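Brarnudier Sorting Cell Practice Kit, with bench rules card

The kit is a set of foam blocks and coloured bins for teams running two-arm sorting and pick-up work on a flat surface. It comes with the Kirisero bench rules card, which sets out how the cell should be laid out, who can stand where and what gets written down after a run. The arms and grippers are not part of the kit.

Order code: Kirisero 586
Supplied by: Keskinen
Card edition: March

## Layout

Scatter the blocks by hand on the work surface, with the bins behind them. Leave a clear strip at the front for the operator to reset from. Blocks may touch or overlap from the operator's side, but none should be stacked at the start of a run unless the run sheet calls for it.
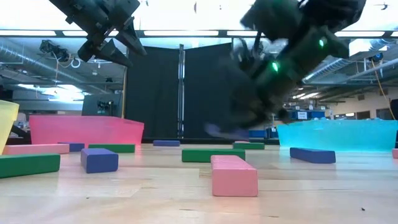 *Two-arm sorting with pink, green and blue blocks. Bins along the back.*

Bins go down before the arms are powered. If a bin gets bumped during a run, leave it where it is and note it on the sheet. Moving it back mid-run means the run doesn't count.

## Rules on the card

- One person holds the stop button and does nothing else.
- Hands stay off the work surface while either arm is live, including when both arms look parked.
- Both arms must be in hold before anyone resets the blocks. Holding one arm is not enough.
- First run of the day is at reduced speed.
- A dropped block stays down until the run is over.
- Write down the arm, the run number and the reason for every stop.

The card was written by Seija Saarinen and checked by Cinzia Caruso, who also looks after corrections. It is a working practice card. It does not replace your own risk assessment or the standards that apply where you are, and it should be read alongside the manual for your arms.

## Gripper and camera checks

Check the finger faces for grit and torn foam before the first run. Wipe them with a dry cloth. If your gripper carries a camera, check that the fingertips are in view and in focus with the gripper closed, then open it fully and look again.
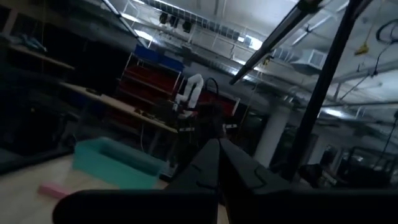 Cables should have enough slack for the full reach of the arm and should never lie across the work surface. Walk each arm through its range by hand or at jog speed after any change to the cabling.

## Care and replacement

Foam blocks wear at the corners first. Check the set every 192 runs and retire it at 1,000, or sooner if the grip marks no longer spring back. Replacement blocks are sold by colour. Bins can be washed in warm soapy water; don't use solvents.

The Tirard floor mat is sold separately. Spare rules cards are free with any block order.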